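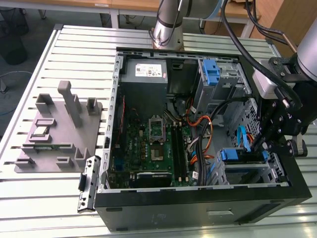 3.2 Collecting the demonstrations

All examples come from one cell, two arms, one desktop tower on its side with the side panel off. The parts fixture sits to the left of the case and takes the CPU, the RAM module and the hard drive. Every part has its own slot, so a reset is quick. We started in December with the Orer teleop software, then moved to Hastine after the logging kept droping frames. Only the Hastine runs are used here.

An episode is one part, one direction - out of the fixture and into the case, or back. Operators got around 30 practice tries before anything was saved. Wrist and fixed views are stored together with joint positions and gripper width. Cables are left as they fall. No tidying between episodes, the policy has to cope with the clutter near the drive cage.

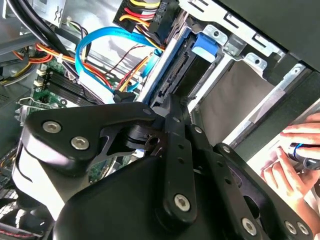
3.3 Task split

We use 4 tasks: CPU, RAM, drive, and a mixed one where the order is free. The drive task starts with the drive in its blue caddy on the fixture, and the grasp is from above. 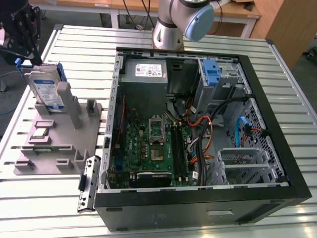
Grasp height matters more than we expected. Too low and the fingers foul the posts, too high and the caddy tilts on the way over. Both kinds of failure are kept in the set with a flag, but are left out of training for the base policy. The full set is 3000 episodes, of which 23 were thrown out for bad timestamps. Labels were done in Heo by the same people who ran the arms, wich saves time but may bias the success flag a little.

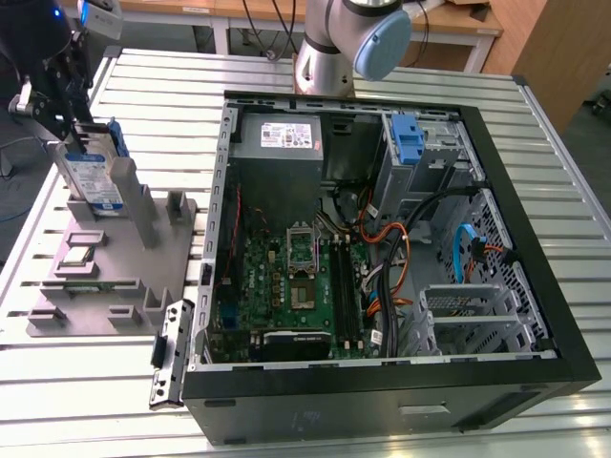 Figure 4. Drive task, fixed view. Gripper on the hard drive at the fixture, CPU socket open, two RAM slots to its right.

Start poses were varied by hand. No script for this - see Section 5 for what it does to the Ploletti baseline.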